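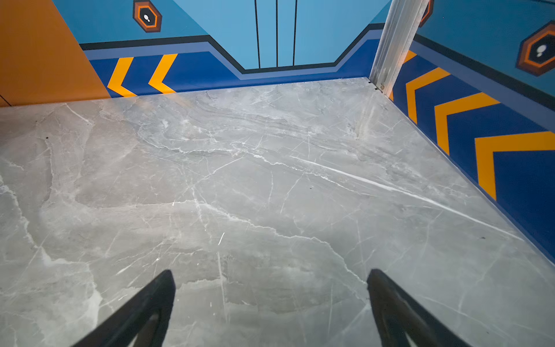 Folding helpers wanted at Clornedari, Tulthorpe

We're looking for 5 friendly people to help us fold and stack clothes, Wednesday mornings, three hours at a time. You don't need experience – if you've ever tackled a family's laundry, you already know plenty!

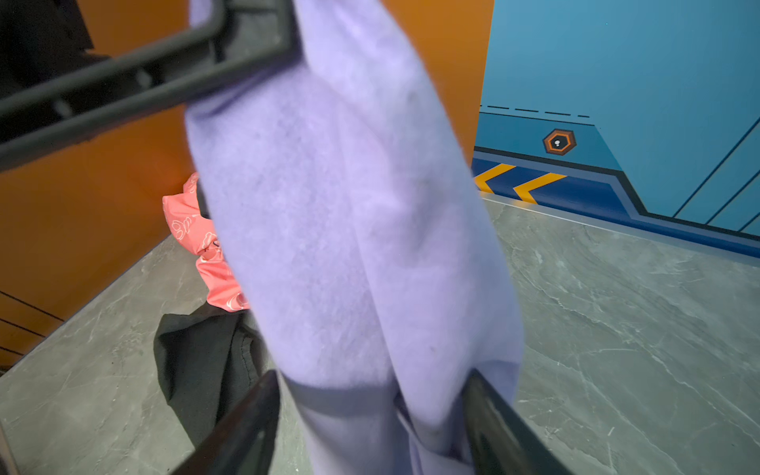

Fleecy tops, jeans, printed tees, all sorts come through, and we'll happily show you how we like our piles. The pay is $100 a month, with tea and far too many cookies. Write to Shehu House, 600 Fostel Road, 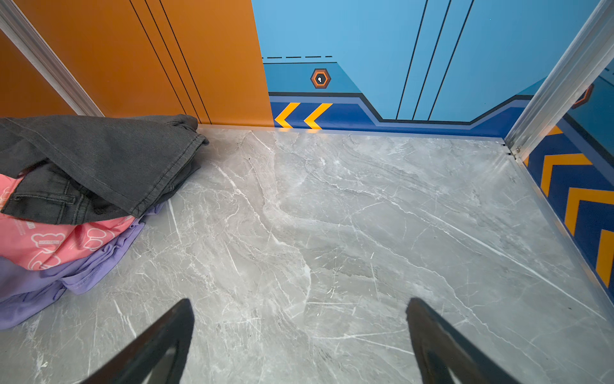 or just stop by and say hello.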